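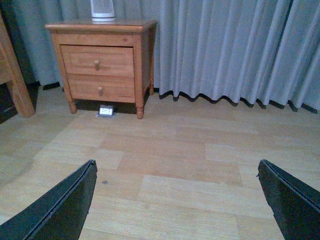

Gasetti Releases First Complete Wind Quintet Edition of the Clondeo Dances

Score and parts now available in print and as a download

Music publisher Gasetti has released a new performing edition of the Clondeo Dances, a set of 29 short pieces for wind quintet. The edition includes a full score, five separate parts and an alternate part in A for clarinetists who prefer it to the B-flat part in the flat-free movements.

The Clondeo Dances have been played for years from photocopied manuscript parts. Those copies left out measures, disagreed about repeats and in several dances gave the horn no dynamics at all. The new edition goes back to the composer's own pencil score and to a set of parts used at the first performances. Where the two sources differ, the score prints the reading from the pencil score and gives the other in a note at the back.
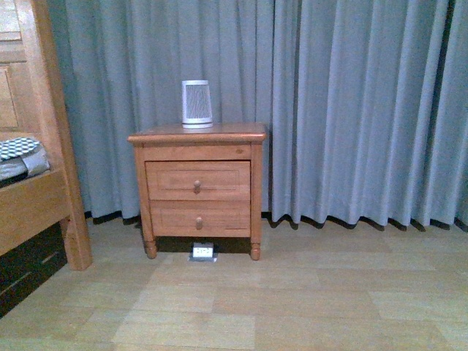 The commentary runs to 37 pages. It lists every change made by the editors, including corrected pitches, added slurs and the metronome marks in dances that had none. Editorial marks are printed in brackets in the score and in smaller type in the parts, so players can tell at a glance what was added. Bar numbers appear at the start of each line and rehearsal letters restart with each dance.

Page turns in the parts have been planned around rests. In two of the longer dances this was not possible for the bassoon, and the publisher supplies a fold-out page for each. The oboe part includes cues before long entries, taken mostly from the flute.

The dances may be played complete or in smaller groups. The preface suggests four groupings suitable for a recital, each ending with one of the faster dances, and one shorter set for school ensembles. Most of the music is within reach of a good college quintet. The horn writing is the exception - it stays high for long stretches, and the edition offers a lower option in five places.

Gasetti has also prepared a study score in a smaller format. It contains the same music and commentary but is printed on lighter paper and is not meant for use on the stand.

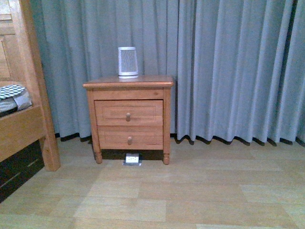

BRURNURENT - April

The edition will be presented at the Kushwaha Hall in Brurnurent, where the resident quintet will play a selection from the set at 7:30 p.m. The program opens with the six dances in the first manuscript notebook, followed by a break and then a group from the later notebooks. Admission is free and seats do not need to be reserved. Doors open at 7 p.m.

Copies of the score and parts will be on sale in the lobby before the performance and during the break. The hall's music library will show photographs of pages from the pencil score, including the crossed-out ending of the ninth dance. That ending is printed in the appendix of the new edition for those who wish to try it.

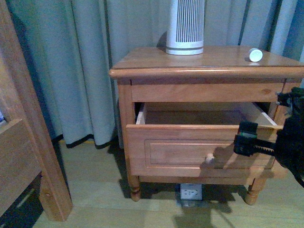

The first printing is limited to 700 sets. A download version of the score and parts is sold through the publisher's website under catalog number 2287, and the same number should be used when ordering the printed set from a dealer. Buyers of the printed set may download the parts at no extra charge, using the code inside the back cover of the score.

Performance materials do not need to be rented. Ensembles planning to record any of the dances should write to the Gasetti licensing office before the sessions and state which numbers will be used. Review copies of the study score can be requested from the press office.

About Gasetti

Gasetti publishes chamber music for winds and strings, with an emphasis on works that have been out of print or were never engraved. Its catalog includes quintets, trios, duo collections and teaching pieces. A second Clondeo volume, containing the music for wind trio, is in preparation.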